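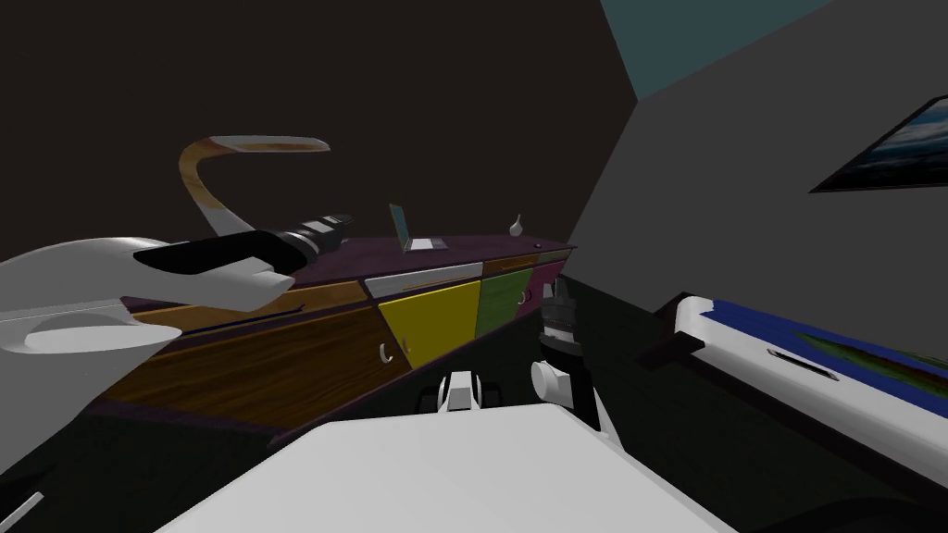 A porta amarela abria para o lado errado. Liliana Monti reparou nisso na sexta-feira, quando já só faltavam 15 minutos para fecharem o laboratório, e chamou o Gianni.

- Foste tu que mudaste o eixo?

Gianni Orlandini levantou os olhos do caderno. Tinha passado a tarde a escrever o relatório do Tornesar, que era o nome que o clube dera ao robô simulado em julho, depois de uma votação que ele perdera.

- Mudei o da verde. Na amarela não toquei.

Ela voltou a correr a simulação. O braço avançou até ao armário, a pinça fechou-se na pega branca e puxou. A porta rodou para dentro, atravessou a madeira e desapareceu. O programa registou a tentativa como boa.

- Deu sucesso - disse ela.

- Então deixa estar.

Liliana não respondeu. Abriu o registo e foi subindo. O clube tinha entregado 148 tentativas ao professor Khattak, e a final do concurso, em Skamstead, era dali a 14 dias. Se a porta abria ao contrário desde o princípio, a pontuação que os pusera na final não valia nada.

Gianni puxou uma cadeira e sentou-se ao lado dela. Cheirava a laranja, porque comia sempre laranjas na sala, embora fosse proibido.

- Podem ser só as de hoje - disse ele.

- Podem.

Foram ver. As de segunda estavam boas. As de terça também. Na quarta à noite alguém gravara uma versão nova da cozinha e, dali em diante, a porta amarela rodava para dentro. O nome de quem gravara era o dela.

Liliana ficou a olhar para a linha. Lembrava-se dessa noite. Tinha trocado as cores das portas, porque as achava tristes, e mexido nuns números que lhe pareceram repetidos. Depois o pai telefonara a dizer que estava lá em baixo, com o carro mal estacionado.

- Fui eu - disse.

- Pois foste.

Ele não disse mais nada, e ela agradeceu-lhe isso sem lho dizer. Corrigiu o sinal, gravou, correu outra vez. Desta vez a pinça escorregou da pega e o braço ficou parado diante do armário, com a porta fechada. Falhou. Tentou de novo e falhou.

O segurança bateu no vidro e apontou para o relógio.

- Segunda escrevo ao Khattak - disse Liliana.

- Escreve hoje. Na segunda já não te apetece.

Escreveu no autocarro para Bavudico, com o portátil em cima dos joelhos e o Gianni a segurar-lhe a mochila. Eram 2 parágrafos. No primeiro explicava o erro e no segundo pedia que retirassem as tentativas feitas depois de quarta. Leu tudo em voz baixa, tirou uma vírgula e carregou em enviar antes da ponte, onde costumava faltar a rede.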